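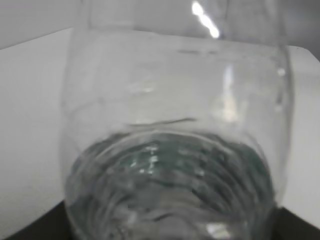

A clear glass vessel on a white tabletop.

Looking after clear glass: vases, carafes and jars with rounded sides

Clear glass shows every mark, and a vessel that swells in the middle is harder to clean than a straight one. The advice below is for plain, uncoloured glass. Painted, gilded or cracked pieces need different treatment.

Everyday washing

Wash glass on its own, before the plates and pans. Put a folded tea towel in the bottom of the sink. Use warm water and a small squirt of washing-up liquid, and take off any rings first. Very hot water on cold glass can crack it, so let a piece that has been in a cold porch or shed come up to room temperature.

A bottle brush with a bent neck reaches the widest part of the inside. If you only have a straight one, wrap a cloth round the handle end of a wooden spoon and hold it on with an elastic band. Rinse twice. Soap left on the inside dries to a film that looks like dirt.

Cloudy glass

In a hard water area the cloudiness is usually limescale. Fill the vessel with one part white vinegar to 4 parts warm water and leave it for eight hours or overnight. Tip it out, brush, rinse. If the marks are still there, do it again with equal parts vinegar and water.

For a tide line left by flower water, put in a spoonful of uncooked rice with a little warm water and washing-up liquid, and swirl. Don't use sand or gravel.

If neither works, the surface may be etched. This comes from years in the dishwasher and can't be washed off. We have had a Fostska carafe like that since the old kitchen and it now holds wooden spoons.

Drying

Stand the vessel upside down on a rack with a gap under the rim so air can get in. Flat on a draining board it will steam up and stay that way. Once it has drained, dry the outside with a lint-free cloth. Old cotton pillowcases are good. New towels shed fluff until they have been through the wash a few times.

To see smears, put the glass on a pale surface near a window and turn it slowly. Buff with a dry cloth, holding the base in one hand. Don't twist the top and bottom in opposite directions.

Storing

Keep glass upright and don't stack one piece inside another. Leave a finger's width between pieces on the shelf. Leave lids off jars until the inside is fully dry, or they will smell musty.

Search tips
Enter keyword
Go

Related tips
Getting wax out of candle holders
Descaling a kettle
Stuck glass stoppers
Which cloth for which job
Packing glasses for a move

Contact Odstead Home Tips | © Odstead | Back to top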